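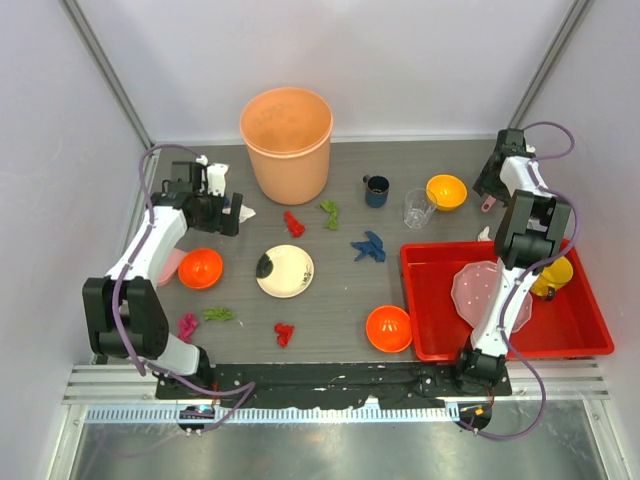 Kimanbridge Mixed Tableware and Cloth Set
Item no. 629-K

General
The set combines open tableware, a bucket and small cloths for sorting, stacking and table-clearing exercises. Pieces differ in color, depth and rim shape so that each can be called out by color and type. All pieces are sold singly as replacements.

Contents by type
Bucket: plastic, peach, open top, paler rim band
Mug: dark navy blue, small handle
Cup: clear plastic
Bowls: orange; yellow-orange
Plate: round, cream white, black pattern at rim
Cloths: small, in green, red, blue and magenta-pink

Use
The bucket takes the cloths at the end of an exercise. Cloths may be laid flat or crumpled. For stacking, place the plate first and the bowls on top, open side up. The mug and cup are left out of the stack.

Care
Wash cloths separately before first use; the red may bleed. Wipe the bucket with a damp cloth and mild soap. No abrasive pads on the patterned plate.

Ordering
Complete set: 629-K
Cloths only, pack of 12: 668-K
Spare bucket: 113-K
Trade orders go through Cladbridge. Product contact: Vija Vaher.
Page revised 28 August 2023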